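Folding Dark Clothes Without the Fluff

I do most of my folding on the bed, like my mother did, and for years I wondered why my black things always went back in the drawer looking as if the cat had slept on them. We haven't got a cat! It was the blanket, of course. A plush throw is lovely to sit under in March but it does hand its fluff round to anything dark you lay on it, and a white one is the worst of the lot.

If you have a table free, use the table. If you haven't (ours in Flallcombe is generally under somebody's homework), you can still manage very well on a soft surface with a little care. Give the blanket a good shake out of the window first, then smooth it with the flat of your hand from the middle outwards.

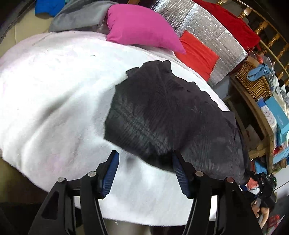
A dark garment spread on a white plush blanket, its cloth crinkled, with wavy edges.

Ribbed and crinkly cloth wants a gentle hand. Don't tug at the corners, or you will pull the edge into waves that no amount of patting will take out again. Lift the whole piece, let it drop, and lay it down afresh. Look for any puckered bits along the seams and ease them flat between finger and thumb – a minute spent here saves getting the iron out later. Tuck in any stray corners before the first fold, as they are a nuisance to get at afterwards.

My neighbour Valentyna Skoryk turns all her dark clothes inside out before she folds them, so whatever fluff they pick up ends up on the side that doesn't show. I was doubtful, but I've done it ever since and the clothes brush hardly comes off its hook now.

For fluff that has already settled, a slightly damp rubber glove works nicely. Stroke in one direction only, following the ribs, and rinse the glove when it gets furry. Sticky tape will do in a hurry, though it can drag at the softer knits.

Wash new throws on their own the first two or three times – and keep the towels out as well.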